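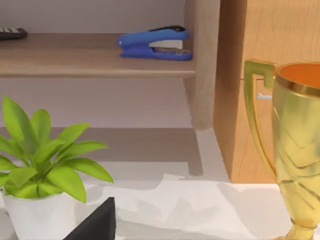
Home | About | Programs | Jobs | Contact

Office Assistant, Part Time – Wunstead Adult Learning Center

Posted 11 October 2023 by Diễm Lại

The Wunstead Adult Learning Center is hiring an office assistant for our front desk. We teach reading, basic math and English to adults, most of whom work during the day and come to class in the evening. The desk is often the first place a new student stops, so we want a person who is patient and speaks clearly.

The job is 24 hours a week, afternoons and evenings, with one short morning shift for the mail and the bank. Classes stop for 2 weeks in winter and the office is closed for the first of them. You would be paid for both.

What you would do

Answer the phone and return messages left overnight. Sign students in and keep the attendance sheets in order. Make up class packets – copying, sorting, stapling – for the teachers, who are asked to hand in their originals a day ahead and mostly do. Enter new registrations in our student records. We still keep a paper folder for each student as well, and the folders have to match what is on the computer. Order paper, toner and test booklets through the Drasia account. Set up Room 3 for placement tests and put the chairs back afterward.

In March we send our yearly report to the state, and the office is busier then. Please don't plan time off for that month.

What we are looking for

A high school diploma or GED. At least a year of work in an office, school, library, clinic or store where you dealt with the public. You should be able to type a letter without help and use a spreadsheet for simple lists. A second language is useful but not required. We can show you how the records program works; Iulian Pop, who has the job now, is staying through the first two weeks to train the new person.

You will need to lift a box of copy paper and climb one flight of stairs. There is no elevator to the second floor. If that is a problem, tell us and we will talk about moving the supply closet down.

Pay and hours

Pay is $1,628 a month before taxes, with sick time from the first day. There is no health plan at these hours. Parking behind the building is free, and the 109 bus stops across the street until late evening.

How to apply

Send a resume and a short letter to the office, by mail or in person at the desk. The letter can be handwritten. Give us the names of two people who have worked with you, and tell us which evenings you can't work, if any. Takumi Kubo and I will read the applications and call people in for a talk of half an hour, plus a short filing and typing task. We hire as soon as we find the right person, so early letters help. Everyone who applies will get an answer.

Former students of the center are welcome to apply.

Wunstead Adult Learning Center | Contact the office | © 2023 | Back to top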